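August, a bit past 10 at night

Second week of teaching a machine to do laundry, and I still can't say what I think of it. Rima asked me again at lunch and I gave her the same shrug.

For the record, since I'll want to read this later: Vindine pays per accepted clip. You hold the gripper, you squeeze the handle, the two fingers close, and you do some household chore while it records. The clips go up overnight and somebody at Fekmont decides which ones count. From those, the robot is supposed to pick up how a person handles cloth. The robot has never been in a bedroom. I asked Rima Khalaf where it is and she said in another building, bolted to a table. So it's learning to make a bed from a table.

Today was pants. I had 80 clips on the sheet and got 47 done before my wrist gave out. The instructions say "fold naturally," and then there's a page and a half on what natural means. No shaking the garment. No smoothing with the palm unless the gripper has let go first. Don't switch hands mid-clip. Keep your face out of it. I've folded pants since I was a kid and I have never once thought about which finger lets go first. Now I think about it all the time, and I've gotten slower. If slow and self-conscious is what the thing learns, it'll fold like a nervous houseguest.

What bothers me is how much my other hand does. The gripper pinches and lifts, fine. But the free hand finds the edge, feels for where the fabric is doubled, tugs it straight, keeps the rest from sliding off the mat. I don't decide any of that. When I mentioned it to Rima she said the model "gets the intent from the wide view." Maybe so. She's a lot smarter than me about this and she has seen the training runs, which I haven't. But she said the same about socks, and socks got dropped from the list last week without a word to any of us.

Dark clothes are the worst. The reviewer notes keep saying "garment boundary unclear." Well, it's black cloth. Between my sleeve and the pants there isn't much to tell apart, and I own mostly black sleeves. I wrote back asking if they wanted me to change shirts. The answer was that variety is good. Then 5 clips came back rejected with the same boundary note. I'm not going to figure those people out.

I'll admit the gripper itself is better than the one I had for Fovutov in the spring, where I drove an arm from a desk with two joysticks and a lag you could make coffee in. That job was stacking cups. I got good at it, too, and what I got good at was the lag. They never told us if the arm learned anything. With this one at least I'm in the room with the thing I'm picking up, and when the cloth bunches I feel the pull in the handle. Whether that pull ends up anywhere in the recording – I doubt it.

Pulled one still from the afternoon set, to keep with this page.

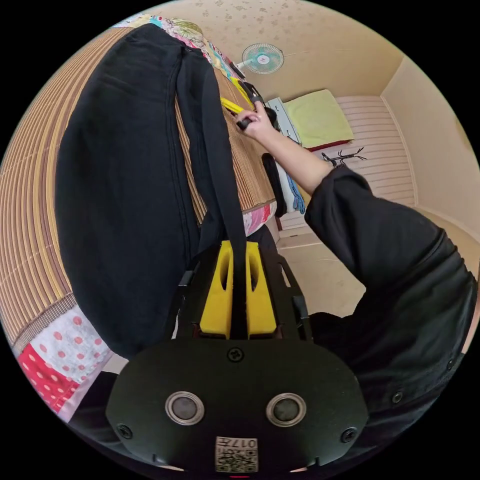 Black pants on the bamboo mat, number 017 in one hand and me pinching with the other.

Looking at it again, you'd have a hard time saying what I'm about to do with that strip between the fingers. I'm not sure I could say it myself. And this is supposed to be the lesson.

Saab called from the office around dinner about the new pay sheet. Blankets go up a little, pants stay put. He says they'll try a run on the real arm before the month is out and we can come and watch if we sign a form. I said put me down. I'd like to see it. I'd like to be wrong, even, because it would make the wrist feel better spent. But I want to see it start with a pair that's been dumped on the bed in a wad, and I have a feeling the pair will be laid out flat for it with the legs already together. I'm going to ask who set it up.

33 more tomorrow. Ice on the wrist tonight, and charge the gripper – forgot last night and lost most of an hour. Also ask Rima if I still get paid for the socks.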